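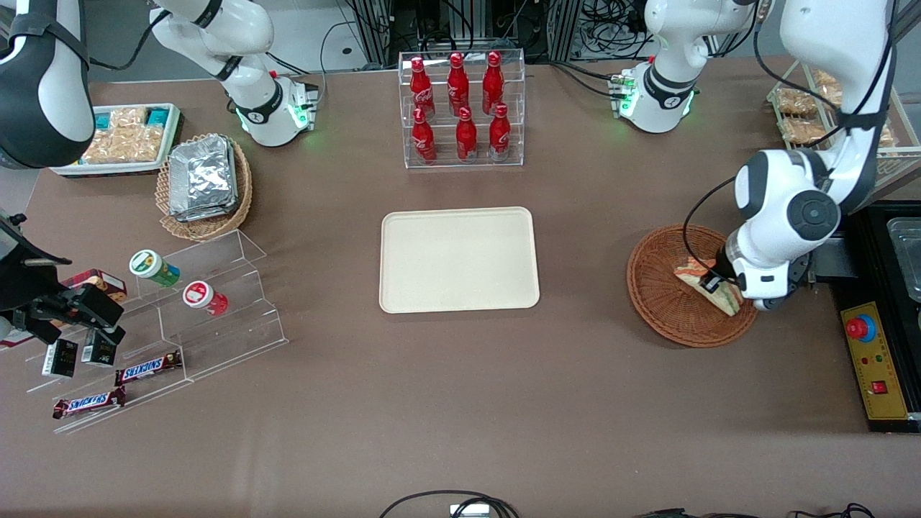 Fig. 1 – Comptoir d'encas : présentoir à bouteilles, paniers en osier, étagère à gradins, plateau de service.

Séance 4. Le petit comptoir, ou comment vendre une barre chocolatée à quelqu'un qui était venu pour un café

Rappel de la séance précédente : le client ne lit pas. Il ne lit ni l'ardoise, ni l'étiquette, ni la feuille « Prenez un plateau SVP » que vous avez plastifiée avec tant de soin. Il regarde des hauteurs, des couleurs et des contenants, puis il tend la main. La séance porte donc sur les hauteurs, les couleurs et les contenants.

4.1 Le fond

On place au fond ce qui se voit de loin. Sur la figure 1, c'est le rôle des bouteilles de Coca-Cola, rouges du bouchon jusqu'en bas, sur un présentoir transparent à deux niveaux. Le niveau arrière dépasse le niveau avant, et chaque rangée reste lisible. Le même stock posé à plat donnerait une rangée visible et une rangée de figurants.

Le support transparent a un mérite : on l'oublie. Il a un défaut : les traces de doigts, elles, ne s'oublient pas. Chiffon microfibre, eau tiède, pas d'alcool (l'acrylique blanchit et se fendille, demandez à la promotion de l'an dernier).

4.2 Les gradins

L'étagère à gradins reçoit les petits formats. Règle de base : le produit bas devant, le produit haut derrière. Les barres Snickers occupent ici les marches inférieures, les petites boîtes cylindriques à couvercle blanc la marche du haut. Remarquez aussi la pose en diagonale. Waldemar Śliwiński, qui assurait ce cours avant moi, tenait la diagonale pour une invitation. Je la tiens surtout pour une façon de gagner de la place, mais nous tombons d'accord sur le résultat.

Attention aux boîtes debout côte à côte : dès qu'un client en prend une, l'autre a l'air d'un invendu. Regarnir ou recentrer, au choix, mais tout de suite.

4.3 Paniers et plateaux

L'osier dit « fait maison » à propos de n'importe quoi, y compris de portions emballées dans du papier argenté. C'est un mensonge toléré par la profession. On s'en sert avec modération :
– panier rond pour les portions emballées, qui s'empilent mal ailleurs ;
– panier pour les sandwichs triangulaires, à garder accessible par le dessus ;
– plateau blanc à rebord pour les viennoiseries et pâtisseries sous film, dont la couleur dorée ressort mieux sur fond clair.

Les sandwichs ne séjournent pas au comptoir. On sort de petites quantités de la vitrine réfrigérée, on note l'heure de sortie, on applique la durée fixée par le plan de maîtrise sanitaire de l'établissement. « Ils ont l'air bien » n'est pas une durée.

4.4 Le plateau vide

Question posée chaque année, en général par quelqu'un du premier rang : pourquoi laisser un plateau vide au beau milieu du comptoir ? Parce que la commande doit bien se composer quelque part. Le plateau beige de la figure 1 occupe la meilleure place et ne vend rien, ce qui afflige les comptables. Margus Sakalauskas a fait l'essai à la cafétéria Tallolix : plateaux relégués en bout de ligne, clients les mains pleines, et un seul article par passage. Les plateaux sont revenus au centre en novembre.

4.5 Exercice (par deux, 30 minutes)

Vous disposez d'une table de 80 cm de profondeur, d'un présentoir à deux niveaux, d'une étagère à gradins, de deux paniers et de deux plateaux. Dessinez l'implantation vue de dessus, en indiquant :
– le sens d'arrivée du client ;
– l'emplacement des boissons et celui des produits frais ;
– la zone de composition de la commande ;
– le trajet de la personne qui regarnit.

Le dernier point est celui que tout le monde oublie. Wing-sze Yip et Abena Arthur avaient rendu l'an passé un plan superbe, où il fallait passer le bras par-dessus les bouteilles pour atteindre les pâtisseries. Note : 8, dont deux points pour le coloriage.

Lecture pour la séance 5 : polycopié, page 57, « L'étiquette de prix et ses ennemis ». Apportez une règle.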